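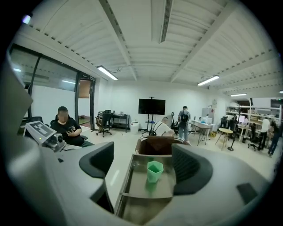 One reviewer said the age bands alone saved her team a fortnight of work before a store opening, and that she would have liked the ward maps sooner. The maps have been part of the standard package since September.

Follora Household Profiles
Area data for marketing and site planning

Follora Household Profiles gives you counts of people and households for small areas across the UK, grouped by age, household size, tenure and type of work. It is used by retailers, leisure operators, housing providers and agencies that need to know who lives within reach of an address.

You enter a postcode and choose a distance or a drive time. The profile comes back as a table, a map and a short written summary. Each one can be saved, compared with another area or sent to a colleague who does not have a licence.

What each profile contains

Residents by age, in 8 bands
Households by size, including people living alone
Owners, private renters and social renters
Working, retired and student residents
People moving in and out over the past year
Ward and district maps

There are 43 measures in the standard package. The full list, with the source and update month for each, is in the data guide.

How the figures are made

Census tables are the starting point. We bring them forward using published yearly estimates and our own model of new housing. Areas with fewer than 1,000 residents are joined to a neighbour before they are shown, and the table marks where this has been done. Student areas are the hardest to estimate, and we advise checking term-time numbers against local sources before you commit a budget.

Forecasts are sold separately as Follora Forward. They use the same areas and the same age bands, so the two products can be read side by side.

Working with other systems

Profiles can be downloaded as a spreadsheet or a plain text file. Direct links are available for Lono and for Gerlach version 4 and later. Drarel users need to import the text file by hand, and the column order they will need is set out in the data guide.

Licences

Single user: £1,188 a year, excluding VAT
Team: up to 8 users, price on request
One-off profile: one address, delivered by email

A single user licence covers unlimited profiles for use within your own organisation. If you prepare reports for clients you will need the agency terms. Licences run for twelve months from the day the account is opened, and we send a reminder a month before renewal.

Getting started

Ask for a sample profile using the enquiry form. Please give a full postcode and the distance you want covered. Forms received before 3 pm are normally answered the same working day.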